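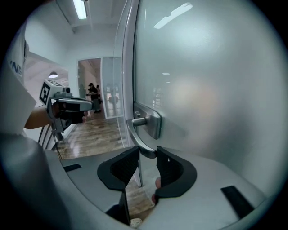
Lever handle on a frosted glass door

Glass Office Doors and Lever Handles: Frequently Asked Questions

These are the questions our office gets most often from tenants and building managers. If yours isn't covered, call the service desk or use the contact form.

My lever handle droops. Do I need a new one?
Usually not. The lever is held level by a return spring inside the lock case or behind the plate. When the spring gets tired, the lever sits a little low but still works the latch. We can replace the spring on most models. A new handle is only needed if the spindle hole has worn round.

Can I tighten a loose lever myself?
Yes. Look for a small set screw on the underside or the back of the lever neck. Push the lever fully onto the spindle and turn the screw until it is snug. Stop there. Forcing it can strip the thread, and then the whole lever has to be replaced.

What about the screws that hold the plate?
Leave those to us on glass doors. The plate clamps the glass through a gasket, and uneven pressure can cause a chip at the cutout. A chip in tempered glass can't be repaired.

How do I clean brushed metal?
Use a soft cloth with warm water and a drop of dish soap, and wipe along the grain. Dry it afterward. Don't use steel wool, bleach or anything sold for ovens.

And the frosted glass?
It depends on which side is frosted. Acid-etched glass holds finger marks, so clean the entire panel instead of one spot. If the frosting is a film, keep blades and ammonia away from it – both will lift the edges. Run a fingernail lightly along the border of the panel. If you feel a step, it's film.

The door rubs on the frame. Is that the handle?
No, it's almost always a hinge or the floor pivot. Tell us where it rubs (top, bottom or latch side) when you book the visit.

Which brands do you carry parts for?
Botex and Wendia levers, Valente lock cases, and Bakley hinges and closers. For other makes, send us the measurement from the center of the spindle to the center of the cylinder. 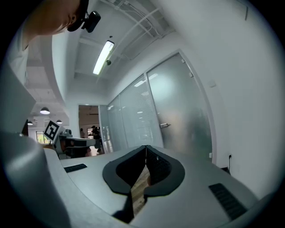
Fatima Edet wrote to ask whether a frosted glass room can be made quieter without changing the glass, as she could follow every phone call from her desk.

To a point, yes. Most of the sound comes through the gaps, so start with the edges of the door. A clear seal on the latch side and a drop seal at the bottom will take the edge off voices. The glass itself will still pass some sound, and so will an open ceiling with pipes running across it if the partition doesn't go all the way up.

Will a new seal make the door harder to close?
Slightly, for the first few weeks. If the latch doesn't catch on its own after that, the strike needs adjusting.

What does a visit cost?
The standard call-out is $64 and covers the first 40 minutes. Replacing a lever set is $169 including labor, for the models listed earlier. Return springs are $31 each.

How soon can someone come?
Most weeks we can be there within two working days. If someone is locked in or a door won't secure, call and don't use the form.

Page last updated 8 January 2025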